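Gripper closes on soft part, then arm stops with torque fault (KUKA, bin to bin)

Forum index > Handling and grippers > Faults and safety

lorne_dufour
Posts: 19
Hello all. I am Lorne, I work in a small lab at Indcombe, and I ask you to excuse my English. We have a KUKA arm which takes mixed small objects from one bin and puts them in the second bin. Since September we have a fault that comes only with soft objects. The gripper goes down, the finger touches the object, and then the arm stops with a message about too high torque on axis 5. With hard objects I have never seen this message.

In the last long test we made 99 picks. The arm stopped 19 times, always when the finger was already low in the bin.
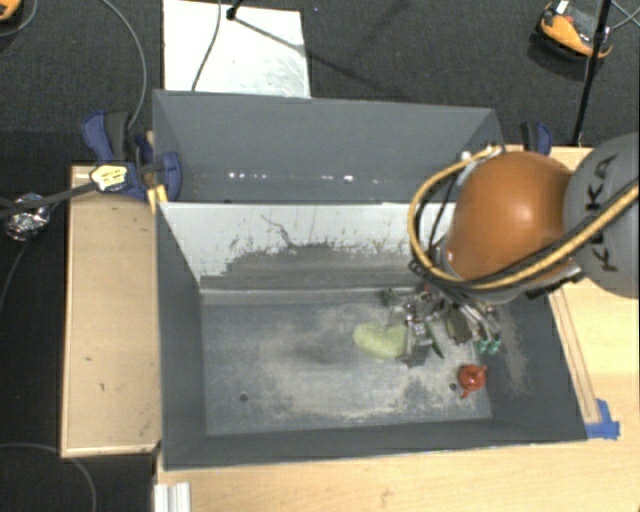

My first idea was that the finger pushes the object against the floor and the object has no place to go. So I reduced the speed for the last part of the way down to 70 percent. It did not help. Then I checked the payload data of the tool, and the mass was still the one from our old gripper. I corrected it and we have fewer stops, but they did not disappear. What would you check next?

gasov_cell
Posts: 412
Which height do you teach for the floor? If the bin floor is worn you can have more than a millimeter of difference between one place and another. Measure it in several places before you touch any more parameters.

r_simard
Posts: 70
I don't agree that it is the floor. With a wrong height he would get the fault with hard objects too, and even more often. I would look at the cables on the wrist. We had the same message at Desjardins for two months, and it was the cable pulling when the wrist turned past a certain angle. Soft objects may simply be picked with another wrist angle. Lorne, do you log the angle?

gasov_cell
A hard object is gripped higher, by its sides, so the finger never gets near the floor. Your argument only works if all the picks go to the same depth.

r_simard
OK, that is fair. But please look at the cable anyway, it costs five minutes.

fekener99
More important question for me: how do you restart after the stop? I hope you don't put a hand in the bin to free the object while the drives are on. A colleague of mine did this and he got a bad bruise on two fingers.

lorne_dufour
Thank you for all answers. @fekener99: I must admit that twice we pulled the object out by hand with the drives on. I have now written a rule on the door: emergency stop first, then the hand.

@r_simard: yes, we log the angle. From the 19 stops, 14 are with the wrist turned far to one side, and the other five are mixed. So maybe you are both right. Tomorrow I measure the floor and I give the cable more length.

r_simard
Not too much length, or it will catch on the bin wall. Write here what you find, please.
Ravinder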